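Workshop notebook > Rooms and tables > Flodard meeting room

Entries Materials Rooms Suppliers Index

Search this notebook Go

June, just after 2 pm

Flodard room, table dressing and boxes

I have been meaning to write up the meeting room properly for weeks, and as my tea is still too hot to drink this seems a good moment. Last time the only record was a scrap of paper tucked under the phone, and when Plamley rang to ask which flowers we had settled on I had to go and look.

So, for the record: the long white table stays where it is. We talked about turning it to face the other way and I am glad we let that go, because the light falls very kindly on the top as it stands. Both arrangements stay too. I was in two minds about the big one, being fond of flowers but fonder of somewhere to put my elbows, and I have come round to it completely. The pink is soft enough that you don't tire of it over a long afternoon. 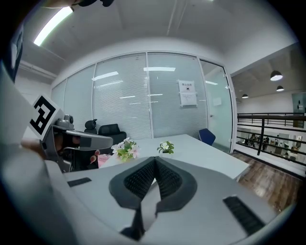

Flowers on the conference table, the larger towards the front corner, the small green and white one further back.

For anyone re-ordering, the larger arrangement is down in the Prokopenko list as item 681 and the small one as item 98. Please don't swap them for the tall ones on the next page of the list, however tempting. We had tall ones in the Fornden room and spent every meeting leaning sideways to talk to each other.

Dusting: a dry, soft paintbrush, working from the middle of the blossoms outwards. I tried a damp cloth on an old stem at home and the petals went limp and sad, so no cloths. The table top itself is happy with a wrung-out cloth and a quick buff afterwards — it does show smears dreadfully when the sun comes in.

Now the boxes. I am still very taken with the plain white ones and would like to stay with them for the sample sets. They look smart on that table, and they open wide enough that you can get both hands in without knocking the contents about. Plamley will do us 500 at the next price down, but I can't think where we would keep them, so I have asked what 17 packs would come to and will note the answer here when it arrives.
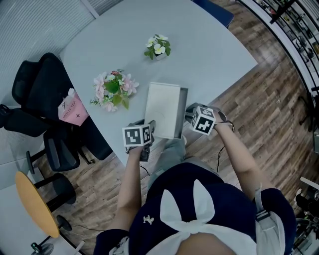
White box open on the table, flowers to the left of it, MOLLY TEA bag over by the chairs.

A few things to carry over. I should like to try the little round table with the orange-yellow top as a landing place for lids and wrappings, as it is a cheerful thing and a handy height. The black stool can go with it. Chairs to be pushed in on the left-hand side at the end of the day, please — I caught my hip on one last month and said something I shan't write down.

Also to do: felt pads for under the flower pots, a new paintbrush (the old one is shedding), and labels for the box ends. I'd like the labels in the same grey as the Fornden ones if we have any of that card left. Will look in the bottom drawer after tea.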